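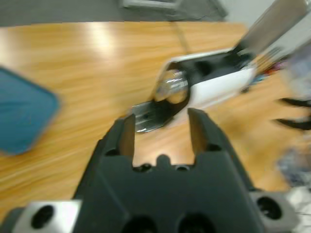
Re: [sirnham-makers] Two arms, one bench: wrist cameras

Bayu Ginting wrote:
> Are the wrist cameras any use up close, or do you end up
> steering off the fixed one? Also, how far apart did you
> put the bases in the end?

Bayu,

Both. The fixed camera is fine for getting an arm over to the coffee machine, but the wrist one is what I line up with. It sits low enough that you get both fingers in view, with the table between them. Blur is the trouble. I've dropped the travel speed to 5 on the slider and will try 7 again once the exposure is sorted.

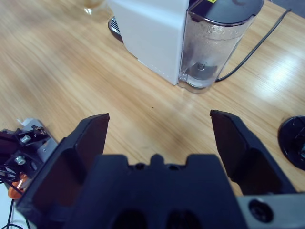

Cables are still a nuisance - the machine's power lead crosses the table on the water tank side, so I keep that arm high until it's past. Haziq wants to reroute it under the bench in July.

As for the bases, I moved each one out by 125 mm from Lionel's drawing and the elbows have more room now. The mounting plate between them stayed where it was.

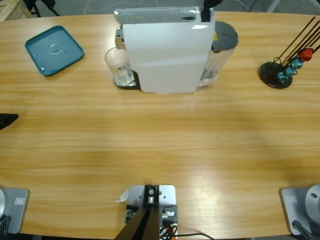
Bench from the fixed camera, coffee machine at the back, tray on the left.

The finger files are in the Potemar folder, number 2324. Print them solid - mine flexed at the lower infill.

Mingxuan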